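Workbench Tips: What Two Robot Hands Taught Me About Setting Up a Table

18 comments | 306 shares

If you've read this page for a while you know my day job is on the Traltura project, where we study how a two-handed robot handles little odds and ends. We wrapped up a round of trials in January and I keep stealing ideas from it for my own bench at home, so I'm passing them along.

The question was pretty plain. Does the tabletop matter when you're picking up small stuff? We ran 50 pickups on a bare, slick surface and 50 on a woven cloth, with the same mix of junk-drawer things each time — chunky purple and green pieces, a sponge, a marker, a black box with a flip lid.

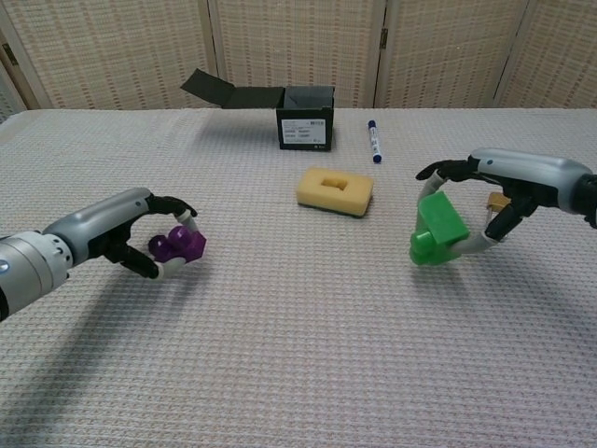 The cloth won by a mile! On the slick top we had 18 pieces skid off before the fingers closed, and on the cloth we had 2. So my first tip is to put a textured tablecloth or a rubbery shelf liner under any fiddly job. Watch repair, earring backs, model kits, all of it. Pull it flat first (a wrinkle will flip a small part right over).

Second tip, leave elbow room. Pickups went best when there was a hand's width of clear space beside a piece, and I've started laying out screws the same way. It looks fussy and takes maybe a minute, and I drop a lot less.

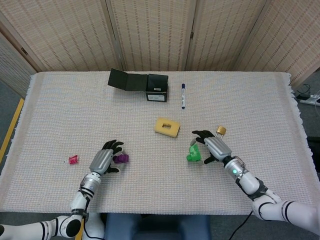

Third, open your boxes before you start. Lids eat up time, for robots and for me, and a lid folded all the way back stays out of your way while both hands are busy. I do this with my drill bit case now and also with the Band-Aids, which is a whole other story.

Fourth, go plain with the background. We tried a busy print cloth for one afternoon and the software kept losing track of the smaller parts. My eyes aren't much better, so it's white or light gray on my bench from now on.

One thing I haven't sorted out is shiny stuff. Our numbers on metal pieces were all over the place and I wouldn't trust them yet. If you have a trick for keeping tiny brass hardware from wandering, leave it in the comments — I'll try it on my own bench first.

Share this tip | 18 comments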